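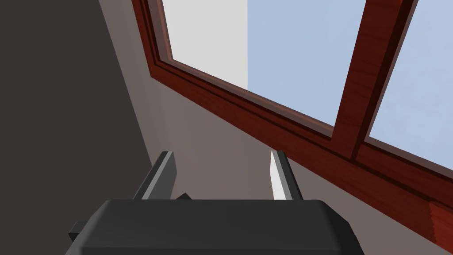
Wayne Gagnon, in a written comment on the first draft, held that light readings taken at the window say very little about what reaches an ornament, and that any fading estimate built on them would be too high for most rooms. The point is accepted in part. Readings in the present study were therefore taken at the object, with the sensor laid flat on the shelf or stand and then turned to face the glass. The higher of the two values was kept.

4.2 Light exposure of ornaments in living rooms

The sample covers 166 objects in 61 homes in Trulten and Plalwood. Homes were included if at least one ornament had stood in the same place for a full year, by the householder's own account. Objects behind glass doors were left out, as were those kept in rooms with the curtains always drawn. The material was entered as stone, fired clay, metal, wood, painted plaster, resin or plant matter. Where the householder did not know and the surface gave no clear answer, the entry was left blank and the object was used only in the light readings, not in the colour readings.

Colour was measured at two points on each object, one facing the window and one facing away. The difference between the two was taken as a rough sign of fading. This rests on the view that both sides began with the same colour, which is fair for undyed dried plants and for single-colour clay, but doubtful for painted goods, where the maker may have given the back a thinner coat. Painted goods are reported separately for that reason.

Distance from the glass was the strongest single factor. Objects within 100 cm of the window showed a clear difference between sides in every material group except stone and metal. Beyond that distance the difference fell away quickly, and in the deeper rooms at Plalwood it could not be told apart from meter error. The width of the window mattered less than expected. The height of the sill mattered more, as a low sill lets direct sun reach low tables for a longer part of the day.

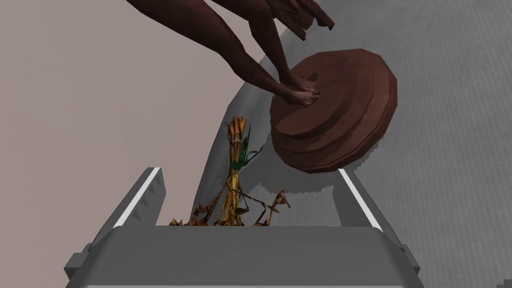 Dried plants faded more than any other group. Bundles tied at the stem kept their colour in the middle of the bunch, and two readings from the outer stems were not enough to describe the whole. Crăciun used a single reading per bunch and found a smaller effect, which may be put down to this choice of point. Pairings such as the one in Figure 4, with a dried-plant bundle and a brown figurine on a round, stepped pedestal, were treated as two objects with separate entries. Shading of one by the other was noted but not corrected.

Wall colour was recorded by card match only. Muted shades such as the taupe-grey in Figure 3 were placed in the middle band. No link with fading was found once distance had been allowed for.

The Skotel meter was checked against a reference lamp on 7th September and again at the end of October. Its upper limit in the range used was 4000 lux, and readings at that limit were entered as such. Sânziana Onu repeated the colour readings in the Trulten homes without sight of the first set; the two sets agreed to within the stated error of the meter for all groups other than resin, where gloss made the result depend on the angle at which the meter was held.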